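La capilla de Bomora vuelve a abrir (¡por fin!)

Llevaba meses pasando por delante de la capilla de Bomora y viendo la misma lona en la puerta, así que cuando me enteré de que reabría en marzo me planté allí a las diez de la mañana, de las primeras. La restauración del techo ha durado 26 meses y la ha llevado el taller Trudivix, con Chibuzor Anozie al frente. Han limpiado 41 paneles pintados, y el azul del fondo, que yo recordaba casi negro, ahora se ve desde la entrada.
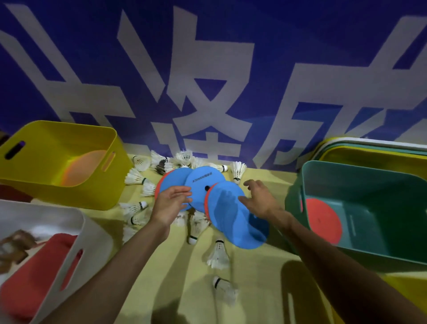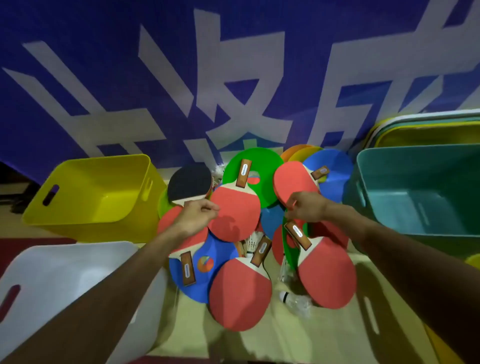

Lo que más me gustó fue el panel del coro - el del ángel con la trompeta -, que estaba tapado por un repinte torpe y del que solo se adivinaba un ala. Ibrahim Bako, que hace las visitas guiadas, nos contó que debajo apareció la firma del pintor, un tal Okonkwo, y que hasta ahora la obra figuraba como anónima. ¡Menuda cara se nos quedó a todos!

Eso sí, el altar lateral sigue cerrado y el órgano no suena todavía (le faltan tubos, según Bako, y van para largo). En el primer fin de semana pasaron por allí más de 2399 visitantes, así que yo iría temprano. Los grupos entran de hora en hora, la visita dura unos tres cuartos de hora y las entradas se recogen en la taquilla de la calle Norkanska, la que queda detrás del ábside. Yo vuelvo en abril con mi hermana, que quiere ver el coro con calma.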